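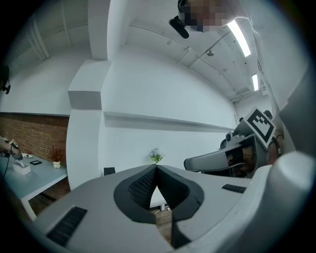 Thijs Brouwer wrote under my last post that I should stop fiddling with the tags and look at the jaws first, since in his experience nine bad recordings out of ten start with a jaw that doesn't close square. He's right, and I've now spent three evenings proving it to myself, so this one is all about getting a hand-held gripper back into shape.

We call our set Tilia. The white one is the one I look after, and I'm far too fond of it. It came out of the closet after the holidays with a trigger that felt gritty and a grip that let go of anything thin. Pens, mostly. Also the lid of my lunch box, which I was using as a test object and then had to go and wash.

So, the jaws! The pads on mine have a fine grid texture, and that texture collects everything. Lint, skin oil, the fuzz off a cleaning cloth if you pick the wrong cloth. I go over them with a soft toothbrush and a little isopropyl, always along the grid and never across it, then leave the thing open on the table for as long as it takes to drink a coffee. Don't close it while the pads are damp. I did that once and they stuck together just enough to lift one corner of the pad when I opened it again.

Then the light test. Close the jaws gently, hold them up toward a ceiling light and look at the slit. You want the line of light to be the same width from top to bottom before it disappears. Mine disappeared at the tip and stayed open at the root, so the left finger was tilted. There are 2 screws holding each finger, and the trick (Sulastri Sitompul taught me this one, and it has saved me so much swearing) is to loosen both by a quarter turn, squeeze the jaws shut on a strip of plain printer paper, and tighten while it's squeezed. The fingers find their own position. Pull the paper out. If it drags evenly, you're done. If it swings to one side, do it again. I did it again four times.

The grit in the trigger was a separate thing and very satisfying to fix. A crumb of packing foam had worked its way in beside the slide. I blew it out through the open side with a hand bulb. No canned air, please — it comes out too hard and I've seen it push a cable off its connector. While I was in there I wiped the slide and put on one drop of light oil, spread with a cotton swab. One drop really is plenty. Any more and it creeps down to the pads and you're back to the toothbrush.

After that, calibration. Fully open, fully closed, save both numbers, then thirty slow squeezes to see whether the closed number wanders. Before the cleanup mine wandered by 35 counts, which is awful. Now it sits within 2, and I may have done a small dance. My log says the gripper has 3,838 squeezes on it since July, so I'm going to check the screws again when it passes 5,000 and see if they've moved.

Last of all, the tag on top, if yours has one. Wipe it dry, press the corners down, look for glare by tilting it under your brightest lamp. Gebremedhin Kahsay prints his on matte stock and I'm switching to the same, because the glossy ones wash out under tube lights at exactly the angle where you want to pour something.

Still on my list: a better way to hang up the cable so it doesn't tug on the wrist, and a replacement pad for the right finger, where one edge is starting to curl. If anyone has found a glue that holds there without going brittle, please tell me in the comments. I've tried two contact cements so far and neither made it past a week.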